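Cellar book, Tembridge shed
16 March 2002

Closures and ullage on the Ollmont reds. Malathi Varghese in from nine, me from half past. Cellar at 14 degrees on the wall thermometer, same as last week. Notes typed up after lunch from the pencil sheets.

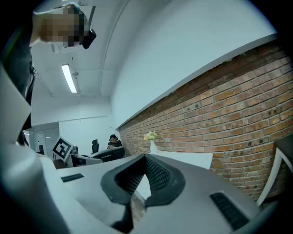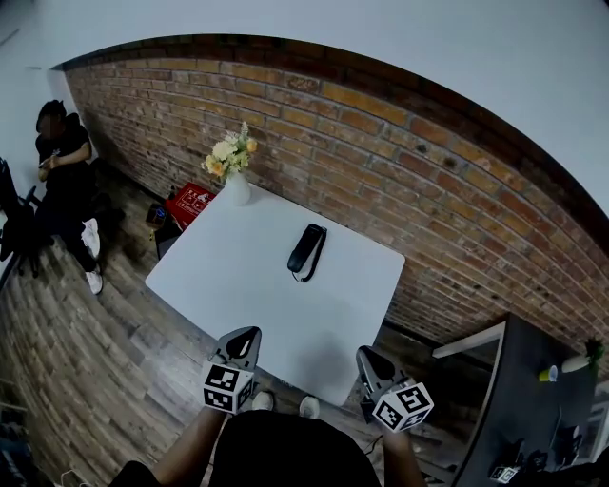 White table by the brick wall, flowers in the corner.

Cork pulls

Pulled corks from both lots of the December bottling. Lot 402 is the Zalewska corks, the other is the Verelon agglomerates we bought when the first order ran short. Same wine, same tank, same day on the line.

Zalewska: came out clean, bit of resistance at the start then even. Staining on the wine end only. One had a crease down the side from the jaws and the wine had tracked up the crease to halfway. Kept that one in a labelled jar.

Verelon: tighter to pull, two of them squeaked badly. No travel up the sides that I could find. Malathi thinks they smell of glue when you break them open. I don't get glue, I get wet cardboard, and only faintly. We soaked a few of each in neutral white overnight and will smell them blind tomorrow with the glasses covered.

The crease is the thing to chase. If one jaw on the corker is worn it will mark every cork that goes through that head, and we put 4000 bottles through it in December. Need to pull the jaws and have a look before the next run. I wrote the same thing in the old book after the last vintage and didn't do it.

Fill heights

Measured from the bottom of the cork to the wine, bottle upright, steel rule held against the neck. 40 bottles from the top layer of the nearest pallet. Most within a millimetre or two of where they should be. 3 were low, all from the same carton, so I'd guess the filler was starved for a moment when the tank got down near the racking valve. No seepage on those and the capsules spin freely.

Didn't measure the bottom layers. Pallet needs breaking down for that and the forklift is at the other shed until the tyre is fixed.

Glass

Aslı Işık rang from Ollmont about the bottle change. The heavier burgundy shape is going up again and she'd like to move to the lighter one for the estate wine and keep the heavy glass for the single block. Fine by me, but the lighter bottle is a touch wider at the shoulder and I'm not sure it will sit in the present cartons without the dividers bowing. Asked her for a dozen empties to try.

She also wants to know whether the lighter glass changes the label panel. By my rule the straight section is shorter than on the old bottle. The front label will go on. The back label might catch the curve at the heel and lift at the corners, as it did on the rosé. She'll send the printer's drawing.

Colour of the glass is also slightly off against what we use now, greener. On a shelf side by side you would pick it. On its own I doubt it.

Tasting, brief

One bottle from each lot, opened an hour apart, tasted side by side in the same glasses.

402: red cherry, a bit of stalk, tannin still chewy. Opened up well after forty minutes.

Verelon lot: same fruit but duller on the nose to start with. Caught up by the time we'd finished writing. Malathi marked it half a point down, I had them level. Free sulphur was close enough between the two that I don't blame the closure yet. Could just be the bottle – one of each proves nothing.

To do

Pull jaws from all heads on the corker, check for wear, photograph any marks.
Smell the soaked corks blind.
Break down pallet when forklift is back and measure fills on the bottom layers.
Carton fit with the light bottle, once the empties come.
Ring the Verelon rep about moisture content of the batch. The invoice has the batch number, the bags don't.
More indicator for the sulphur kit, nearly out.

Malathi has the spare key to the store. The creased cork is on the shelf over the sink, left-hand end.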